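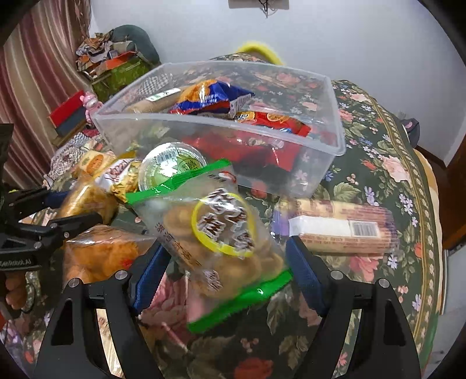
Single-serve snack packaging is bad at stacking. A sealed bag is mostly air, its outline changes every time something leans on it, and a cupboard shelf gives it nothing to lean against except the next bag. After trying the shelf both ways (flat piles, then upright rows) I moved the whole stock to one large translucent bin with an open top and rounded corners. The bags with a flat seal at each end, like the clear one with the green bands and the yellow ring on the front, go in upright. The seals are stiff enough to hold by, so a bag can be lifted out without pressing on the contents. Baked pieces of that type break under very little load.

The procedure takes 15 minutes on a Sunday. Everything comes out onto the table, gets sorted by how well it tolerates weight, and goes back in that order. I use three grades.

Grade one is anything rigid: cylindrical packages, small bottles, lidded cups. These go against the walls and in the corners, where they stop the rest from sliding when the bin is carried.

Grade two is crackers in tight wrappers. They are dense for their size and can lie flat, two deep at most. Any more and the bottom pack turns to crumbs at the ends first.

Grade three is puffed and wafer snacks in pillow bags. Nothing goes on top of these. 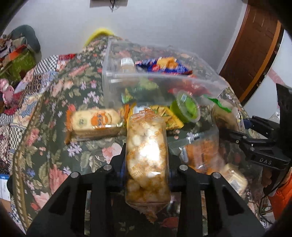 Opened bags are a separate case. They get a clip and go back last, at the front, so that they are finished before anything new is started. I press out most of the air before clipping, which also gets the volume down. An opened bag with the air left in takes the space of a full one.

On weight: the loaded bin came to 1535 grams on the kitchen scale last time, and 1092 the time before. The difference was nearly all crackers. Volume was the same to the eye in both cases, so fill level is a poor guide to how much food is in there. I now weigh before shopping and leave the fill level out of it.

I looked at divided boxes. Louro sells one with 6 fixed compartments, and I had it on the shelf at the Steddale shop for comparison. The compartments are too narrow for a pillow bag without folding it, and the dividers do not come out. An undivided bin wastes some space at the corners — small bottles fix that — and it washes in one go.

Still unresolved is what to do with the very small wrapped pieces. They fall to the bottom and stay there until the next sort. A lidless tub inside the bin is the obvious thing to try, and I have one in the Plircombe boxes that I have yet to unpack.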